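Thread: how many door demos before it stops guessing?
Posted in March by hsm_moussa
Last updated 9:40 pm

hsm_moussa wrote:
Washer door set is at 1,581 episodes and I'm having a blast! We add 100 a day at the Braridville place, all teleop, wrist view only. Door open, door closed, back to start. Samer Sfeir wants to freeze it and train. I want more. 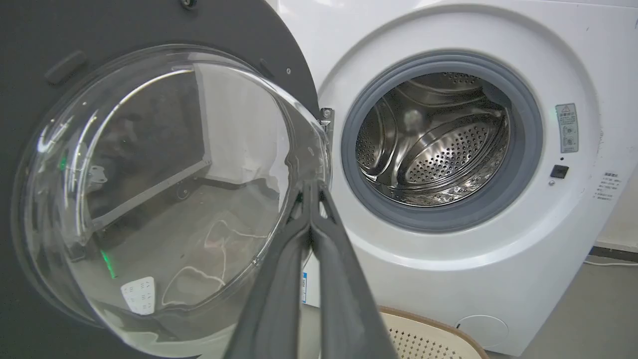
My argument is about the glass. Every porthole I've met bends the room into something new, and a policy that has only known one room will latch onto junk. Look at the reflections in that door, with the cable curling through them, and then the fingers pinching the clear rim. I'd love 20 episodes from each of 4 more rooms.

delero_fan wrote:
Disagree. Move the lamp and the basket between takes, same effect, no driving.

hsm_moussa wrote:
Tried it on the Nasrallah set! Helped a bit, but the wall never changes.

vestar_kid wrote:
Are you keeping the fumbled grasps? We tag ours and train on the recoveries. Love this stuff, please post the split when you have it.

delero_fan wrote:
Keep the fumbles, yes. Still say one room is fine for a first run.

hsm_moussa wrote:
OK, Samer gets his first run tonight. I'm still packing the van.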